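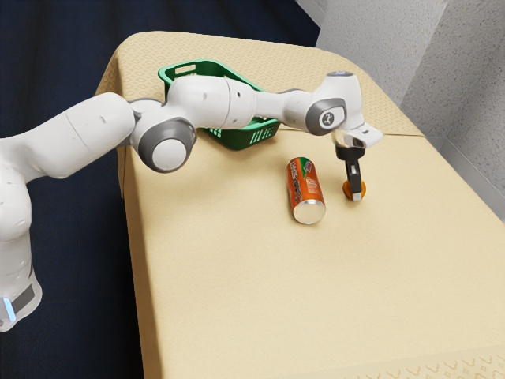

Setting Up a Table-Clearing Task in the Simulator: Workshop Tips from the Robot Club

Filed under: Workshop Tips > School Clubs & Projects

Print this page | E-mail this page

Our club runs a table-clearing project every year. The job is simple to say: pick up the things on the table and put them in the basket. Students do it in the simulator first and only move to the real arm when their runs are clean. These notes were put together by Higinio Bañuelos for new members and for the parents who help out in the lab. Most of them came from mistakes.

Start with one arm and two items

Leave the big cluttered tables for later. One arm, a basket, a drink can and one other small object will keep a new team busy for a couple of weeks. If you put more on the table, students spend their time moving things out of the way of other things and never get a good grip on any of them.

Put the basket at the back

The team that named its project Quezada keeps the green basket on the far part of the table. This leaves open cloth at the front for the gripper to work over. Check it from more than one camera, though. With the arm reaching across, the forearm hides most of the basket rim, and a student who is judging the drop by eye can be well off. Add a second view from the right or from straight above.

Flat things are harder than they look

A thin round object like the orange one has very little side to hold. Bring the fingers straight down and close them low. Slow the last part of the move. If the fingertips go into the table in the simulator, you may get away with it, but on the real arm you will scrape the pads or trip the safety stop. We have the students set a floor height in the program before anything else.

Cans on their sides

– Find out which way the can is pointing before you turn the wrist.
– Close across the body of the can, not end to end.
– Aim for the middle of its length. A can held near one end will swing.
– Leave a gap between the can and the other object that is wider than your open gripper. Otherwise you bump one while reaching for the other.
– A can that rolls forever in the simulator needs more friction. Change it a little at a time and write down the number.

Do the awkward object first

Students nearly always want to begin with the can. Let them try it both ways. We have had better luck starting with the flat piece while the basket is still empty, then the can. The order matters less once the drop point is set high enough to clear the basket walls.

Tablecloths

A plain beige cloth with a patterned border is fine for practice, and small bright objects stand out well against it. In the simulator the cloth is usually just a surface. At home or in the lab it slides and bunches up, so clip it under the table on all four sides. Smooth it before each run. One team, Idari, lost most of an afternoon to a wrinkle that kept tipping their cup.

Keep a run log

Use a paper notebook. Write the date, who was driving, what changed since the last run, and what went wrong. We ask for up to 100 practice runs before a team signs up for time on the real arm – it sounds like a lot, but a run is short and they go quickly after school. Change one setting at a time. Teams that change three settings at once can't tell which one helped.

Saving your work

Save a copy of the table layout before you touch it. The lab computers are cleared in December, and the Dronesero team had to rebuild its whole setup from memory. Put the team name and a version number in the file name. "Final" and "final new" are not version numbers.

For the real table

Measure it. Type the real height into the simulator, along with the size of the basket and where the arm is bolted. Our table is 900 mm deep and the default in the program was not, which explained a month of short drops. Mark the basket's corners on the cloth with painter's tape so it goes back to the same spot.

Empty and rinse the cans before you bring them in. Cut fruit is fine for one session, then throw it out.

Print this page | E-mail this page

We use cookies to remember your settings and count visits. By staying on this site you accept their use. OK | Read more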